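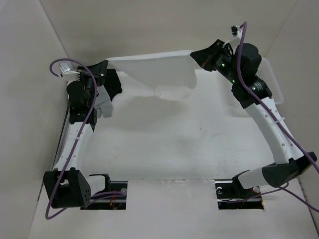

Both arms on the cloth, purple cables and all.

The fault I've been chasing through most of October is in the left arm. Every so often it lets go of its corner, stops dead, and reports that everything is fine. The right arm, left holding the bag, keeps pulling.

I blamed the gripper first and swapped the finger. Then I blamed the software, as one does, and lost two evenings to a log file that had nothing in it. Run 31 failed. Run 32 was perfect, which was worse.

Nicanor Meléndez came by from Hillemden, watched 4 folds with his coffee, and asked whether I'd tried wiggling the cable. I had a whole speech ready about systematic debugging. Then I wiggled the cable and the arm dropped out.

So it's a connector, with one crimp that only makes contact when the elbow is bent. A new one is on order from Nellgate. Until it gets here the power stays off unless I'm sitting next to the switch, and I've told the software that silence from a motor counts as bad news.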